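Tinex publishes revised upkeep routine for Fevden tabletop arm cell

IDPORT — September — Tinex has released a revised setup and upkeep routine for the Fevden, its single-arm tabletop cell used for household handling tasks. The routine replaces the earlier service sheet and applies to all Fevden cells now in use, including those supplied through Arrieta, the company's distribution and service partner.

The main change is in how the gripper is checked. Under the earlier sheet, finger alignment was inspected only when an operator reported a missed grasp. Under the revised routine, it is checked at the start of every shift and again after any contact with the tabletop hard enough to stop the arm. The check takes 8 minutes and needs no tools unless an adjustment is made.

Tinex reviewed 169 service calls before rewriting the sheet. The largest group concerned small shifts at the finger mount, followed by cable wear near the wrist. Faults in the joint drives made up a small share of the calls, and the procedure for those is unchanged.

Start-of-shift check

With the arm enabled at reduced speed, the operator moves it to the service pose, with the finger pointing down over the table. The finger is lowered until the tip is 15 millimeters above the surface, then jogged left and right across the working area. If the gap changes by more than 2 millimeters from one side to the other, the table is leveled first and the finger mount second. Doing these in the opposite order was a common source of repeat calls.

The operator then looks along the cable run. The loop over the elbow should move freely through the full travel of the joint without touching the housing. The thinner cable beside the gripper should hang with some slack and should not pass under the finger at any point. Cable markers that have slid out of position are returned before the arm is run at working speed.

Camera view check

The wrist camera view is opened before the first task. The finger should stand near the middle of the view, with its mounting bracket visible below it. If the bracket sits clearly to one side, the camera mount has moved and must be reset. The lens is wiped with a dry cloth only. Tinex does not recommend liquid cleaners on the lens or on the textured surfaces of the finger.

Items used in handling tasks may stay on the table during both checks, provided the area directly below the finger is clear.

Fevden arm over the table, and the finger and bracket from the wrist camera:

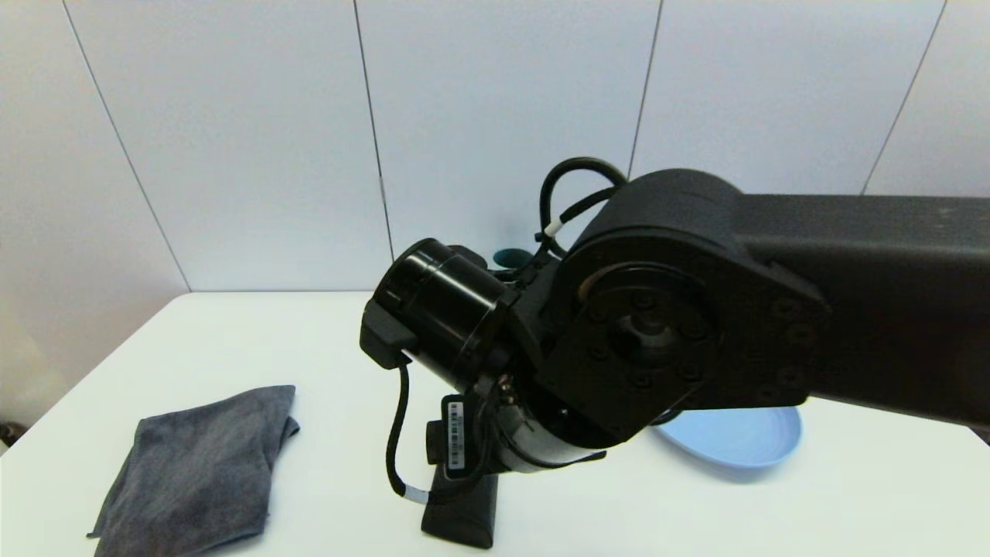
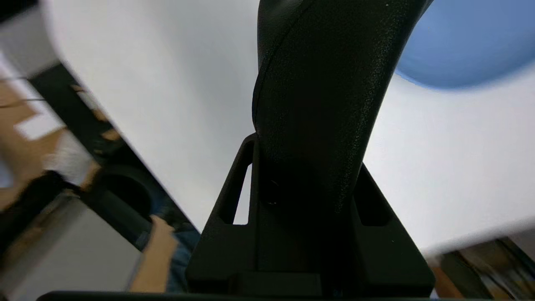
Finger replacement

A finger is replaced when the tip no longer sits flat or when a crack is found along the seam. Power to the arm is removed before the mount is loosened. The new finger is seated by hand, the fasteners are tightened in two passes, and the full start-of-shift check is repeated. The date of replacement and the code from the gripper label are entered in the cell log — a replacement without a log entry is treated as incomplete.

Availability

The revised routine is supplied as a printed sheet and as a file on the Fevden controller. Cells under an Arrieta service agreement will receive the file at their next scheduled visit. Other customers can request it from the Tinex service desk in Idport, which is open from 8 a.m. on working days. Replacement fingers and cable markers are ordered through the same desk.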